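6th February

I've had the Plolby two-finger grippers on for long enough now to have opinions, so I'm writing them down before the Liltmont ones go back in their box and I forget why I was cross with them.

A bit of background for anyone who's landed here from the comparison post. We've got a two-armed robot and a table, and most of what we ask of it is tabletop stuff: pick that up, put it over there, don't knock anything on the way. I'd been running the Liltmont fingers since April and they were fine. Good and strong, very dull, and much too wide at the tips for anything sitting close to something else. The Plolby set has narrow tapered fingers and a wrist mount that takes a camera, and that was what sold it to me (well, that and it cost 283 quid for the side I was replacing, where I'd been expecting a lot worse).

Fitting it took me most of an afternoon. The bolts go in nicely, the plate lines up first time, and then you meet the cable. It's a single black lead and it's just a bit too long for our arm, so you end up with a loop up by the wrist that you have to think about every time the elbow folds. There's a clip in the bag for it. The clip is rubbish! I used a bit of hook and loop tape in the end and it's held up perfectly well.

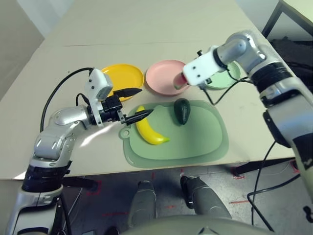

Reach is what I wanted to try first, so I set up the sort of job I always use for it, picking play food off a surface and putting it on plates. It's a good test because the shapes are so awkward. A banana is long and bent and never quite lies where you'd like, so which end you come at it from matters a lot, and with the left gripper opened wide I could get one of those pointed black fingers right down by its upper tip while the other was still out over the yellow plate. I would never have dared that with the Liltmont pair. They'd have been into the plate before they got anywhere near the fruit. The avocado is a different headache, being smooth and upright, and you want a nice even squeeze on it from both sides or it scoots off. The Plolby closes very evenly. I did find I had to turn the force down to almost 80 on the slider, where the booklet suggests 200, and 200 is frankly mad for anything lighter than a brick.

Now the controller. I run both arms off a Nyarko box, which I like very much and which has a menu system designed by someone who hates me. It found the new gripper straight away (hooray), gave it a name made entirely of numbers, and then wouldn't let me change the name until I'd restarted the lot. After that, no trouble. Opening and closing feels quick, and there's hardly any lag between asking and getting. If you're on the older Bundham controller I'd check before you buy, as the Plolby page is very vague about it and their support took five days to tell me "probably".
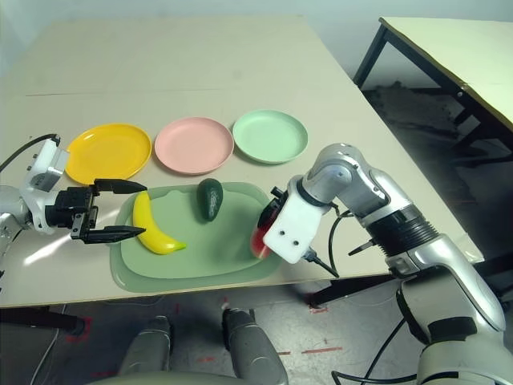
*Left gripper open at the banana, right one over the watermelon wedge, plates lined up behind.*

Things I don't love. The finger pads aren't sold separately, so when they wear you're buying whole fingers. The camera mount is solid but it does add bulk on top of the wrist, and I've had to be more careful coming in low beside anything tall. And the open position isn't adjustable from the gripper itself, you have to go through the controller, meaning the menus, meaning me muttering.

What I do love is how little fuss it makes once it's on. I've stopped planning round the fingers. With the old ones I'd spread everything out across the table to give them room, and these days I'll happily have plates practically rubbing shoulders and still go for whatever's in front of them.

Would I buy it again? Yes, and I'm going to price up a second one for the other arm next month. If you mostly shift big boxy things, stick with the Liltmont and save your money. Mine's going on the for-sale board at the weekend, cable clip included.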